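Garkutard (suturing rig)

Print this article | E-mail this article

Garkutard is a two-armed tabletop robot for practicing surgical stitches on synthetic skin. It was designed and built by Kenta Yokoyama and Anong Thongsuk at Tuvside, a shared workshop with 40 members. The rig is a hobby project. It has never been meant for use on people or animals, and its makers describe it as a way to learn about cable-driven wrists.

Background

Yokoyama began the project in September after building a simpler one-armed machine that could pick up beads. Thongsuk joined to write the control software. The name has no meaning; it was the label on a parts bin that had been left at the workshop.

Construction

The arms stand on either side of a shallow tray that holds the practice pad. Each one ends in a slim metal instrument with a jointed wrist. Motors at the base pull the cables that bend the wrist and work the jaws. The control program, Miment, runs on a desktop computer and reads two hand controllers. Movements are scaled down 3 to 1, so a wide sweep of the hand becomes a short travel at the tip.

Most of the building time went into the wrists. The first set used cables that stretched under load — the jaws would drift open after a few minutes — and all of them were replaced. The full parts list runs to 93 items, not counting screws.

Practice work

Pads are cut with a straight incision before a session. The usual exercise is a row of separate stitches, each one knotted and trimmed before the next is begun. The operator ties with the instruments, wrapping the thread around one and pulling the tail through with the other.

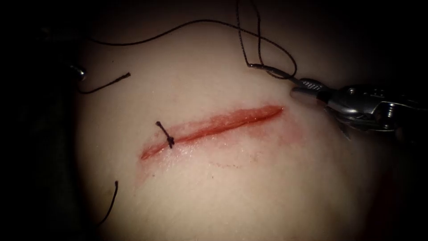 A tied and trimmed stitch across the incision, with the needle driver at right holding the thread.

Thread handling is the hardest part of the exercise. A long thread loops over itself easily and can catch in the wrist joints. Miment has a setting that slows both arms when the motors meet extra resistance, which gives the operator time to back off. Valentin Langlois, another workshop member, later added a foot pedal that pauses the arms and leaves the jaws where they are.

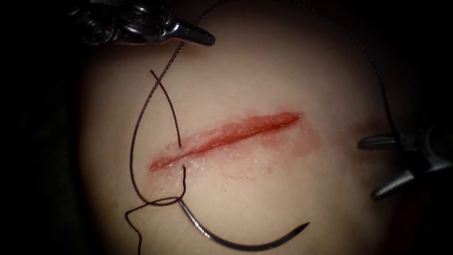 Curved needle lying on the pad below the incision, thread attached. Both instruments are clear of it.

Picking up a curved needle takes practice as well. It has to be gripped at a suitable angle to the jaws, and a poor grip lets it turn as it enters the pad.

Later changes

Version 13 of Miment added a recording of joint positions, so that a session can be replayed with the motors off. A lighter base is planned.

Reader comments (3)

Setsuko Hoshino: What cable did you end up with on the second set of wrists? Mine stretch too.

Eugénie Riviere: The section on scaling should say whether rotation is scaled down as well. I tried it at full rotation and kept overshooting.

Valentin Langlois: Rotation is one to one. I will add it to the article. The pedal drawings are in the workshop folder.

Contact the editors | Copyright Tuvside | Last edited March 4, 2020 | Back to top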